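5.3 Handling soft goods with the hand-held gripper

Read Section 2 before this procedure. The rules below apply to blankets, throws and other thick textiles at all Rorkunlow sites.

1. Check that the screws on the upper joints of both fingers are tight.
2. Check that the sensor cable is seated and has slack through the full wrist movement.
3. Start the recording. Hold the gripper still for 2 seconds.
4. Approach the textile at a fold. Do not approach at a single loose layer.
5. Close the fingers until the layers are held between them. Do not squeeze further.
6. Lift, move and release in one continuous motion.
7. Stop the recording before putting the gripper down.

CAUTION: Long fibers can catch in the finger joints. Release the trigger fully and clear the fibers by hand. Do not pull.

NOTE: A recording must not exceed 300 seconds. Longer tasks are split at a release point.
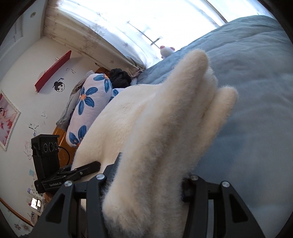 Figure 5-4. Folded plush blanket held between the two fingers.

8. Inspect the fingers after each recording and remove lint.
9. Enter the item type and room in the Pikura log.

NOTE: Strong window light can wash out part of the view. Enter code 126 in the log if this occurs.

Questions on this section: Jonatan Strömberg, Procedures. Revised 16th July.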